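Robot arm starting on our packing bench, what happens to the people?

Theda Teuber
Posted in Work & Shop Floor

Hi all. Hurried post, on break. I work at the Aswood site, small-goods packing, 4 of us on the bench plus a lead. Management is putting in an arm from Stoltbridge in March. Camera at the wrist, picks up the light stuff, hands over to us for wrapping. They say no jobs go. They also said that about the label machine.

What I want to know from people who have lived with one. Does the work get easier or just faster? Do you end up babysitting it all shift? And who gets blamed when the count is short? Our target is 2000 pieces a shift now and I have not heard a straight answer on whether that moves.

Also the lead wants us to "help teach it" – is that normal? No extra pay mentioned.

Pascal Sauerland

depends on the company. ours was fine. ask your union if you have one

Zulmira Barros

We've had ours 3 years at Wiltatton. Long answer, sorry, typing between trucks.

Easier on the wrists, yes. Harder on the head. Before, you got into a rythm and chatted. Now you wait on the arm, then it gives you six in a row, then it stops and you go over and look at what it's looking at. Thin things and see-through things were the worst for us. Ask them to show you the wrist camera view on a normal day, not the sales video. Mostly blur, pale rod down the middle, something clear and rounded at the bottom, fine white strands going everywhere. You'd know by hand in a second what you were touching. Makes you more patient with the thing. 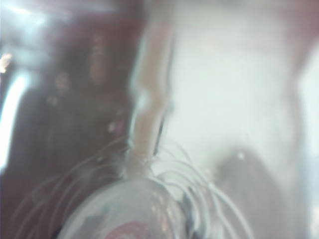 Page last changed: March, 4:36 pm

On the teaching – normal, yes. Unpaid on top of your target, no. We did it for weeks with the full count still on the board and everyone was behind. Talha Pirzada was our lead then and he got it booked as training hours in the end, but only after we all wrote down our stops on paper for a while. Time, what it was holding, how long till it ran again. Do that from the first shift. It also settles the blame thing, becuase the short counts had times next to them.

Jobs: no one was let go here. Two left and were not replaced. So read "no jobs go" carefully.

Rüdiger Buschmann

Agree with most of Zulmira's. I'm maintenance, different plant, we run a Vogler cell. Get it in writing who is allowed to reset it. If it's the packers then that's a task and it belongs in your job description. Ours wasn't and people were resetting it 36 times a shift on top of thier own work. Also ask where the stop button goes BEFORE they bolt everything down. Ours ended up behind the pallet wrap.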